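Search tips Go

Setting Up a Tidying Arm at Home: Tips From Our Trial

By Signe Fogh, June
4 min read

Zanetti rents out a one-arm tidying kit by the month, with a five-fingered hand, a stand and a tablet for the controls. We used it for sorting practice before letting it near a real pantry. These tips should save you a few evenings.

Start with a plain table
A light, solid-colored top works best. Clear off mail, keys and anything shiny. Leave 30 inches free in front of the stand, and keep chairs out of the arm's reach.

Use baskets with a wide mouth
Slanted sides are more forgiving than straight ones. Set the basket down and leave it there – if you move it, you have to run the table setup again, and that takes 10 minutes.

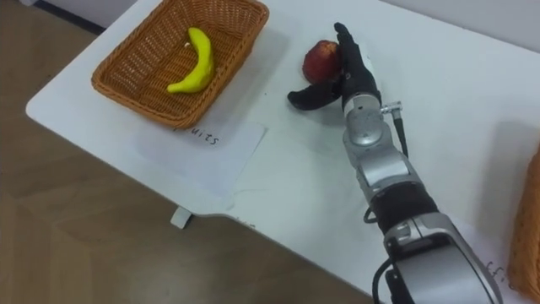 Sorting practice with play fruit. The banana is in the basket and the hand is at the apple.

Label in big letters
Plain paper and a black marker are fine. Lay the label flat in front of the basket. The labels are mostly for the people in the house, so face them whichever way suits you.

Practice with toy food
Real fruit bruises. Begin with one or two pieces and leave open space between them. Round things are harder than long ones, and I would spend most of Saturday's practice on those. Keep the grip setting at 5 until you trust it, and don't try anything over 400 grams.

Check the contact before you lift
The tablet has a pause button. Press it when the fingers reach the fruit, and look at where the thumb and fingers sit. If the grip looks poor, back the hand off and try again.

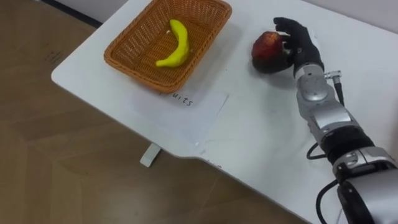

Mind the cables
Leave enough slack for the arm to stretch out fully, but don't let a loop drag across the tabletop. Look over the plugs before each session.

Should you rent one?
For a month, yes, if you like to tinker. It is slow, and the printed manual skips the table setup completely. The tablet guide covers it under "Surfaces."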